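Temico 社区互助 > 家用电器 > 冰箱与冷柜

双门冰箱上门密封不严，靠近中缝的一角总有水珠，先调铰链还是先换门封？

发帖：Rendard
发表于 2021年2月12日，星期五
浏览 2000

冰箱是上下两门的普通直冷款，银灰色拉丝面，没有外置把手，开门靠手扣上门侧边。去年 July 搬过一次家，之后上门关上时手感偏软，推到底没有明显的吸合。

现象如下。上门下沿靠开门侧的门封内侧有水珠，擦干后隔一夜又有。压缩机启动比以前频繁，夜里能听出来。冷藏温度设在6℃，内部温度计早晨读数偏高，白天开关门之后更高。下门没有类似问题。

已经做过的：门封用温水加少量中性洗涤剂擦过，沟槽里的碎屑用棉签清掉；断电除过一次霜；门架上的瓶子全部移到下层，排除门体过重。以上处理后水珠减少，没有消失。

平时开门的位置固定在中缝上方一点，手指从侧边扣进去往外带。
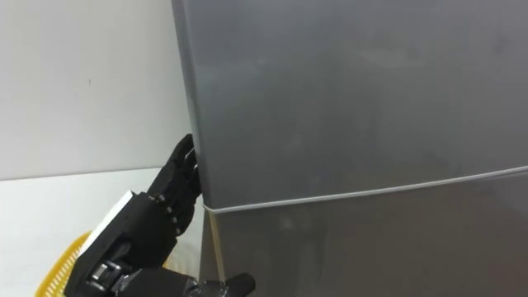

Farooqui 在楼下跟帖：扣的位置太靠下。上门只在下角受力，门封下角每次最先被剥离，胶条时间长了会在这一段变形。改扣门侧边中段，先用一周再看水珠的位置有没有变化。另外把纸条测试的结果贴上来，没有数据不好判断。

补充纸条测试：普通打印纸裁成条，夹在门封和箱体之间，关门后匀速抽出。上边、铰链侧、开门侧上半段都有明显阻力；开门侧下半段阻力小，最下角几乎没有阻力。下边靠铰链一侧正常。

Ehsan Hayat 的回复（67 人觉得有用）

按你的测试结果，漏点集中在一个角，门封整体老化的可能性不大。整体老化一般是四边阻力都下降，或者胶条发硬开裂。单角漏先查三项，顺序不要颠倒。

一，箱体水平。搬家之后没有重新调脚是最常见的原因。水平尺放在箱顶，左右方向应为水平，前后方向应为前高后低，幅度很小，使门松手后能自己往回走。前脚用扳手调，一次转半圈，调完静置一会儿再看，地面如果是木地板会有回弹。

二，铰链。上门下垂时，中缝两端的宽度会不一致，开门侧窄，铰链侧宽。用塞尺或者叠起来的卡片比一下两端即可。若下垂，先拆上铰链盖，松开固定螺丝但不要取下，托住门的开门侧往上抬，对齐后拧紧。两个人操作。中间铰链同时承担上门和下门的定位，不熟悉的话不要动，动了以后两扇门都要重调。

三，门封局部变形。前两项正常再处理这一项。电吹风低档，离胶条一掌远，来回移动加热变形段，胶条变软后用手向外拉出原来的形状，关门压住，等它冷却。不要停在一个点上吹，磁条受热过度会失磁，门衬也会变形。处理后重做纸条测试。

测试期间内部少放东西，尤其不要放热的食物和敞口的汤水，否则水珠的来源分不清。放一两样水果没有影响，位置离后壁留一点距离，直冷机型的后壁会结霜，果皮贴着容易冻伤。

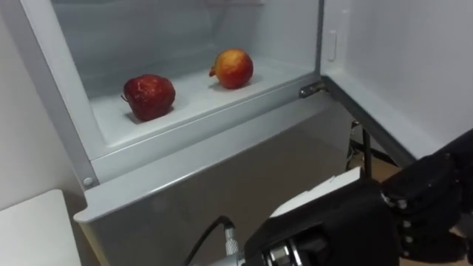 门封如果最后还是要换，必须买原厂件吗？

优先原厂件，按铭牌上的完整型号订。通用件能用，但要核对三个尺寸：门封外沿长、外沿宽、卡槽截面形状。只对长宽不对截面，装上以后会从槽里脱出来。Trosine 那种按米卖的胶条需要自己切四个角再粘接，接角处处理不好，漏点还是在角上，不建议第一次换的人用。

新门封到手多半有折痕，先放在温水里泡软，平放晾干再装。装的时候先卡四个角，再卡中间，装完一周内做一次纸条测试。

Farooqui 的回复（6 人觉得有用）

同意先调水平。补一点，除霜以后看一下排水孔，孔堵了，化霜水会存在箱内，湿度上去以后门封内侧也会有水珠，看起来和漏气一样。用温水慢慢灌，能流下去就是通的。不要用铁丝捅。

凡士林可以在门封上涂很薄一层，对手感有改善，对漏气没有用。

匿名用户的回复

我家也是这样，后来直接换新的了。旧的用了很多年，修不划算。

Rendard 更新

左右方向确实不平，开门侧前脚悬空，用手能转动。调平后中缝两端宽度一致，铰链没有动。纸条测试最下角有阻力，比其他位置仍然小。变形段准备周末用吹风机处理一次，门封暂时不订。

排水孔查过，通的。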